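Chapter 4
Rules for Handling Food Items

The first three chapters treated grippers as mechanical parts. In this chapter we treat them as something that touches what people will eat. The change is larger than many students expect. A finger that is perfectly good for moving a metal block can be a bad choice for a potato, a peach or a bread roll, even when the object never falls.

After reading this chapter you should be able to write a handling rule that another person can follow and check. You should also be able to separate three questions that beginners often mix: how hard the fingers may press, what material may touch the food, and who is allowed to stand near the work.
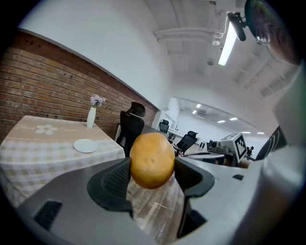 Should the grip force be written in the rule as one number?

It is better to write two numbers, a lower one and an upper one. The lower limit keeps the item from slipping, and the upper limit keeps it from being bruised. Both should be measured on the same kind of item, of similar size and ripeness, and the rule must state which items were used for the test.

Musa Okonkwo, whose training notes for the Balari kitchen project we use in several places, gives a good case. His first rule said only "hold gently." Two operators read it, and each did a different thing. The second version named the item, the finger pads, the two force limits and the longest time in the grip. It filled 9 lines, and after that the operators worked in the same way.

A handling rule also has to say what happens to the pads. Textured surfaces give a better hold on smooth skin — but soil and juice can stay in the texture. For this reason the rule names a cleaning interval and a replacement interval. In the Tovar exercise at the end of this chapter, pads are cleaned after every 237 grips and replaced after 2000. These values belong to the exercise only. You should not copy them into your own work without a test.

Section 4.1 explains contact surfaces. Section 4.2 is about force limits and how to record them. Section 4.3 deals with people in the work area, and it is the longest one, with 13 short cases to discuss. Readers who have already done the Gukier laboratory course can begin with Section 4.2.

Terms to know before you continue: contact surface, force limit, cleaning interval, work area, trained operator.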